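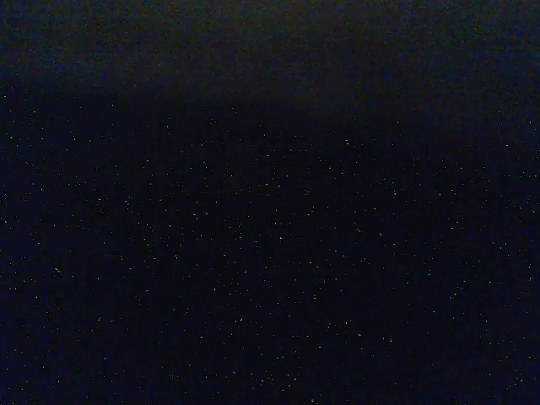 Is it worth going to a Grender away game on a weeknight in November? Depends how you feel about service stations, but I'd say it's the best eight quid you'll spend on ice hockey this season.

Quick one tonight, got work at 8.

Lost 4-3 at Fusstead. In overtime. Again. Third time since October and I'm getting tired of typing it. We were two up after the first period, playing lovely stuff, Whitelaw running the whole show from the blue line. Then a daft bench minor, then another one — too many on the ice both times — and suddenly it's level and their lot are banging on the glass.

Crowd was given as 3,675. Felt like more. Low roof, brilliant noise, terrible pies.

Rakena in goal kept us in it. Two breakaway saves in the third, one of them with the paddle of his stick while lying flat on his back. No idea how. Isla reckons he guessed. I reckon he's just good.

Overtime lasted almost no time at all. Lost the draw, Engebretsen fell over, they went down two on one and that was that. Can't really blame Arvid, he'd played half the game on what looked like one leg. Bit worrying that. Didn't see him come out for the handshakes.

Got in gone one in the morning, bag dumped, straight to bed.
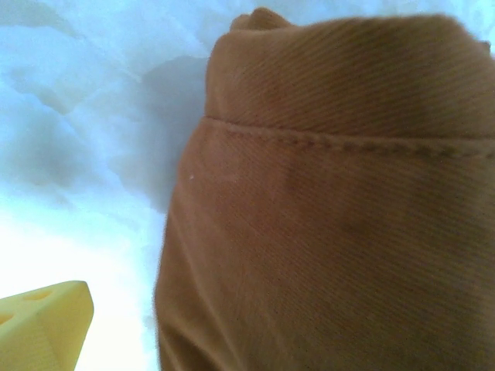 ## What I'd change

- Power play. One goal in eight tries on the road is rubish. Stop passing it round the outside and shoot.
- Ruawai on the top line. She's been our best forward for weeks and still gets third line minutes.
- Somebody count the players before they hop over the boards. Please.

Rampersad next, at home. They're bottom and we always make a mess of those. Face off is early so the juniors can stay for it, get there in good time becuase the car park fills up.

Going to both this week if I can get the Jukau shift swapped. If not it's the radio again.

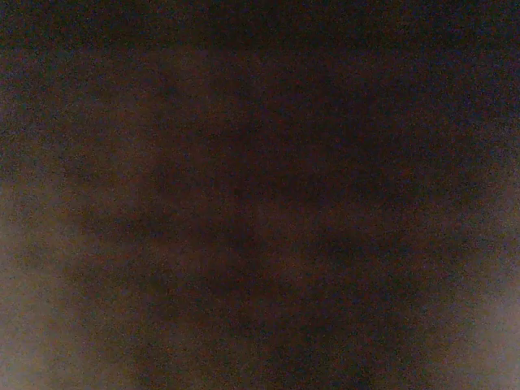 *Gone midnight, still cross about overtime.*

Scores in the comments if anyone caught the other games — I missed the lot.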